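Home | Kitchen | Garden | Galleries | About

Colours I keep buying: the kitchen gallery

I never set out to have a pastel kitchen. I had a white one, very plain, which came with the flat, and then I bought one green mug on a wet afternoon in Delside and it all went from there. Friends keep asking what goes with what, so I've put together a little gallery, mostly for Sandra Inskip, who is redoing hers in January and has sent me 14 messages on the subject of plates (I love you, Sandra, please just pick one).

Some rules I've ended up with, though I break them all the time. I like soft greens with one pinky thing thrown in. I don't bother with matching sets, they make me nervous! And I try to spend very little. The dearest thing I've bought all year was a bread bin for 60 pounds, and I still go a bit quiet when anybody asks.

Most of it comes from the Mornow outlet behind the station, where you have to rummage, or from the Fakhoury shop on the corner, where Raed Farah will happily get a whole stack down from the top shelf for you even if you only want the one. Catriona Nisbet swears by car boot sales. I've tried, but I can't get up that early, and I came home from the last one with a fish kettle. I don't own a fish big enough.

On storage: everything that's a nice colour lives out, and everything that isn't lives behind a door. It does mean more dusting. I've also stopped nesting bowls inside each other because I never used the ones at the bottom, and now there's one layer to a shelf and I can grab things with one hand while the kettle's on.

Oh, and plain white underneath, always. I had a patterned oilcloth for a while (lemons, very cheerful) and every single thing I put on it disappeared. Off it came.

Mint, sage and lavender

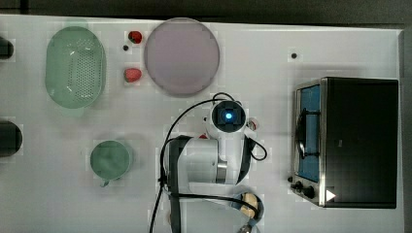
Gallery and words by Ljubica Spahić | Kitchen

The mint colander and the big lavender-pink plate are my favourite pair at the moment, and a couple of strawberries between them does no harm at all. I like an oval colander much more than a round one, it sits so neatly beside a plate.

Sage green for the mug, a shade or two moodier than the colander. I'd worried the greens would squabble, but with all that white about them they get along fine.

If you've got a colour pairing you're proud of, send it over. I'm after something to go with mustard next.

More galleries
Afaf Akl's windowsill herbs
11 ways with an old tea towel
Shelves at Wusatden, before the paint
The spice drawer, sorted at last

Contact | Copyright Ljubica Spahić | Back to top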